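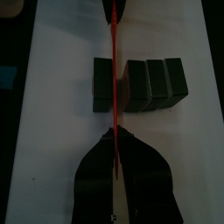 Clellimby Robotics Club
Bench check before powered runs, Dimis block task
Date: 2023-10-11
Bench: 2

Mark each line OK, FIX or N/A. Write a comment for anything that is not OK.

1. Emergency stop in reach of the operator, tested with arm powered.
OK. Tested from both sides of the bench.

2. Arm base bolts tight.
FIX, done. Rear left bolt took a quarter turn. Check again next session.

3. Gripper fingers close evenly, no cracks or loose screws.
OK. Fingertips wiped down.

4. Wrist camera cable clear of the joints through full travel.
FIX. Cable rubs on the elbow when the arm is folded. Tied back for now. Needs a proper clip before November.

5. White work surface flat and fixed down.
OK. Some specks on it, no effect on the run. Replace if it tears.

6. Blocks and red rod free of chips and sharp edges.
OK. The rod is tapered at one end, so eye protection stays on while it is being handled. Put it back in the tray when finished, not in a pocket.

7. Block row set up as on the task sheet: dark green blocks upright, one to the left of the rod, three together to the right.
OK. The three on the right are stepped and should stay that way. Do not square them up.

8. Speed limit set in the controller.
FIX, done. Was left at 900 from the last group. Set back to 254. Please reset it before you log out.

9. Nobody inside the taped floor line during a run.
OK. Bags were moved under the side table.

10. Program version matches the log.
OK. Kárason branch, build 321.

11. Spare fuses in the drawer.
FIX. One left. Order from Alletico.

Result: cleared for powered runs at the low speed only. Items 4 and 11 stay open. If the cable tie on item 4 comes loose, stop the arm and do not restart until it has been redone.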